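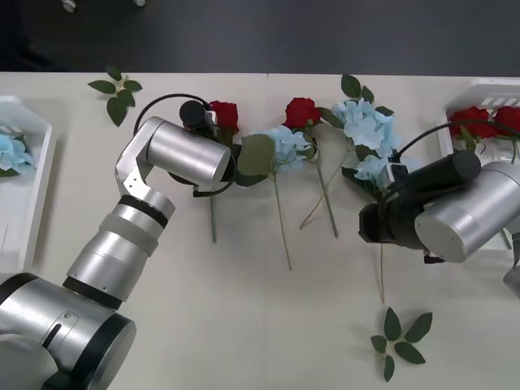 Bench notes, Davum two-arm kit (on trial from Vundden)

17th April

Flower sorting, because the Vundden brochure has flower sorting on the cover and I am a literal-minded person. Artificial stems, red roses and pale blue hydrangeas, laid out in a row between the arms with trays at the sides. Leaf sprigs left on the table on purpose. The brochure table has no leaf sprigs.

Setup first, for whoever inherits this. The mounting pattern matches our table if you read the drawing in the PDF and ignore the drawing in the box. Torque figures are in the PDF only. Power-on to first jog took most of a morning, and a fair share of that went on the license server, which wanted a serial number printed on the underside of the controller, which I had just bolted down.

Calibration routine is good. I went in wanting to complain and came away with one line: the "next" button moves between screens. Left arm passed on the first go, right arm on the second after I re-seated the connector at the wrist. Error code was 236. Manual lists 235 and 237.

Cable routing is the thing I keep coming back to. The gripper cables loop up over the wrists, and a big loop is fine until you ask for a large wrist roll. The kit comes with clips. I want a proper guide before we run anything overnight. Asked Vundden, who said the guide is a Curcombe part and sold separately. Of course it is. 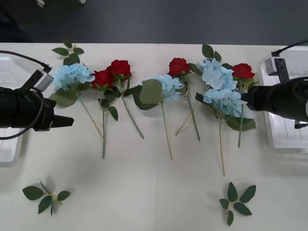

Notes by Kha Đào, bench 2

Grasping. Stems are the whole problem. The blooms are easy for the planner to find and a bad place to grab, and the stems are a fine place to grab and thin enough that the default settings treat them as table. Turned the minimum feature width down as far as the slider goes, then further in the config file, which is allowed but makes the software sulk (yellow banner, stays until restart).

Crossed stems: the planner ships with a "declutter" mode that is supposed to pick the topmost item first. My reading of the docs is that it ranks by height of the bloom, so a tall bloom on a buried stem gets picked first and brings its neighbor along for the ride. Want to check this against the logs before I put it in the report, since Vundden will ask.

Force limit. Default is 99 on their scale, which runs to 100, and I would like to meet the person who chose that. Dropped it well down for petals. The units are not stated anywhere. Support says they are "relative." Relative to what is ticket 3139, open.

Two-arm coordination is where the money goes, so I spent the afternoon on it. The shared zone down the middle is handled by a lock: one arm in, the other waits. Safe, and polite to the point of being slow. There's an overlap setting that lets both in together with a clearance you pick yourself. The clearance field accepts zero. Do not enter zero. I haven't, and I'd like that to remain a team achievement.
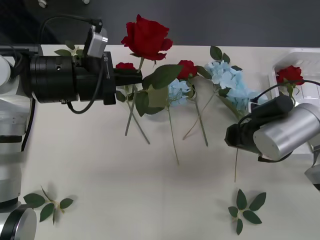 The other thing with overlap on is that the wait times move around depending on which arm gets its plan in first, so comparing two runs by the stopwatch is useless unless you pin the priority. It's under Advanced, then Advanced again. I've saved a profile called "pinned_left" on the bench machine. Please use that one for anything going in the comparison table against the Nikolaidis kit, and please don't save over it with something also called "pinned_left."

Price, for the record: base kit as quoted, plus 3000 for the planner license, renewed yearly, and it stops planning the day it lapses. Nikolaidis rolls theirs into the purchase, though their calibration made me want to lie down.

Where I am so far: hardware good, calibration very good, planner clever in demos and needing a babysitter with stems, documentation written by at least two people who have not met. I'd keep it for another round before saying yes or no. The trial runs to August so there's no rush from their side, whatever the emails say.

To do
Log check on the declutter ranking
Chase 3139
Ask Curcombe for a cable guide price, and whether it fits both wrists
Repeat the row with the sprigs moved in among the stems
Find out what error 236 is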